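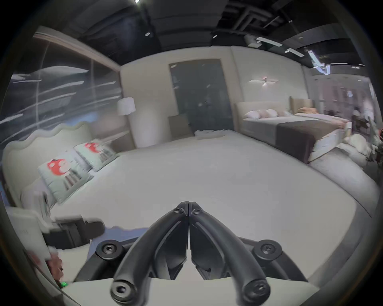

Colchón blanco en la exposición de una tienda de muebles.

Inicio > Trucos de casa > Papeles y cuentas > El PIB de mi cocina

Llevo desde agosto apuntando lo que se gasta y lo que se produce en esta casa, y quería contaros cómo lo hago porque me lo habéis pedido varias veces. Ya sé que suena rarísimo decir que una casa "produce", pero si hacéis mermelada, arregláis dobladillos o cortáis el pelo a los niños, ahí hay un dinero que no aparece en ningún extracto (ni en las cuentas del país, por cierto, que el trabajo doméstico sin pagar se queda fuera del PIB).

La libreta. Uso una de la marca Eline, de cuadrícula, con dos columnas: lo que sale de la cuenta y lo que me ahorro por hacerlo yo. En la segunda pongo lo que me habrían cobrado fuera, menos los ingredientes o el material. Al principio se me olvidaba restar la harina y me salía un pan casero rentabilísimo, jajaja.

La inflación de andar por casa. El IPC es una media y vuestra compra no lo es. Elegid 10 productos que compréis siempre, los mismos y del mismo tamaño, y apuntad el precio una vez al mes. Yo llevo aceite, huevos, café Moschos, arroz, detergente y otros cuantos. ¡Y mirad el precio por kilo! Al café le quitaron gramos sin tocar el precio del paquete y lo pillé gracias a la lista.

Las compras gordas. Un colchón, una lavadora o un sofá os destrozan el mes si los anotáis de golpe. Yo los reparto entre los años que creo que van a durar: la lavadora la divido entre 10 y apunto un trocito cada año – así veo lo que me cuesta de verdad lavar en casa. El dinero, eso sí, lo voy metiendo antes en un sobre aparte.

El tarro de los tickets. Sirve cualquiera de boca ancha. Los tickets térmicos se borran con el calor, así que nada de dejarlo al lado del horno, y los de cosas con garantía los fotocopio el mismo día. Lo vacío cada 2 semanas, después de cenar, con una infusión.

Lo de cuántas categorías poner me lo enseñó mi vecino Thanasis Stamatopoulos, que llevó la contabilidad de Clonodari hasta que se jubiló: con 4 basta. Comida, casa, transporte y lo demás. Yo empecé con una lista larguísima, con su apartado para velas y todo, y la abandoné enseguida.

Para el próximo mes quiero probar a calcular lo que me sale cada lavado, con luz, agua y jabón. Si alguien tiene ya hecha la cuenta, que me la deje en los comentarios – ¡con la temperatura del programa, por favor!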